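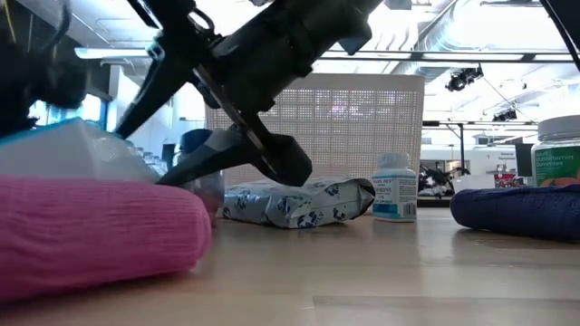
How do you stop small bathroom things migrating all over the house?

Asked by Undeo, August 27, 2025
Viewed 617 times
2 answers

We have no bathroom cupboard. We have a pedestal sink and a windowsill with a slope on it, so anything that matters lives on whichever table is nearest. Hand towels, pills, a bottle of something blue-grey, little foil-looking packets I'm scared to open because I no longer know what's in them.

Twice a week I clear the lot into a white plastic basket, the sort with square holes all over. By the weekend it's all out again and the basket is standing there with nothing useful going on inside it. I've tried rolling the towels instead of folding them, which looks very smart for a day.

So, two things. Is a basket with holes simply the wrong container for a mixture of soft stuff and small stuff? And do rolled towels go in first or last? My other half says first. I say last, and I'm the one who does it.

Budget is small. Space is smaller. Please don't tell me to get a cupboard, the landlord has views on drilling.

Answer from Pleltent
Accepted by the asker

The basket is fine. You're asking it to do two jobs and it's sulking.

Towels stand on end. Don't lay them flat in a pile, because you'll want the bottom one and the whole lot comes out with it. Roll them tight, fold in half longways before you start, and put them in upright with the round end showing. Then you can see the colours and pull one without a landslide. If the basket is tall, something squashy at the bottom brings everything up to where a hand can reach it. An old bath mat did it for me.

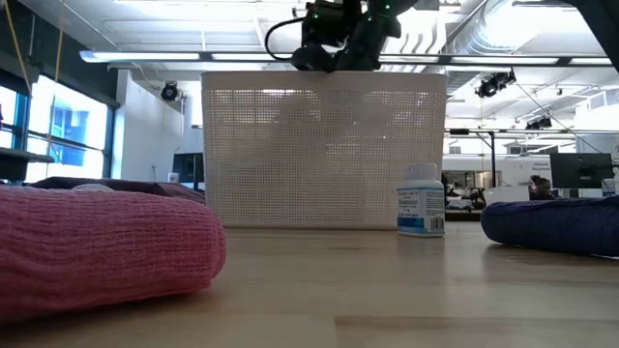

Pill bottles never go loose in with towels. They sink. I once lost a full bottle of hay fever tablets in May, of all months, and found it when the pollen had packed up and gone home. Give them a box or a tub of their own that sits on top, labels outwards, and lift the tub out whole when you want the towels. If there are children about, the tablets shouldn't be in an open basket at all – high shelf, lid, the usual.

Packets: stand them up like post. If you can't tell what's in one, take it to the chemist and ask. They've seen worse.

As for who's right, towels first, tub last. Sorry. You can tell your other half it was a close vote.

One more thing, check the basket for rough bits round the holes before you put anything knitted in. Mine had a little spur of plastic left on the inside and it ate a flannel. Nail file sorted it.

Answer from Idalina Tavares

Bin it and get a drawer unit on wheels.

Comment from Undeo: Where would the wheels go? The bathroom is the size of a tea tray.

Comment from Idalina Tavares: Landing.

Comment from Undeo: The landing has the hoover on it.

Comment from Arkari: Agree with Pleltent on standing them up, but I'd go further and keep the dark towels in a different basket. One navy one in with pale ones and a damp week and you've got a set of grey towels. Ask me about my wedding present towels. Actually don't.

Comment from Pleltent: Fair point on the dark ones. Wash them on their own a few times first, too.

Comment from Undeo: Did it last night. Towels upright, margarine tub on top with the pills in. My other half has been told about the vote and is being unbearable. The foil packets turned out to be travel wipes – bone dry, the lot of them.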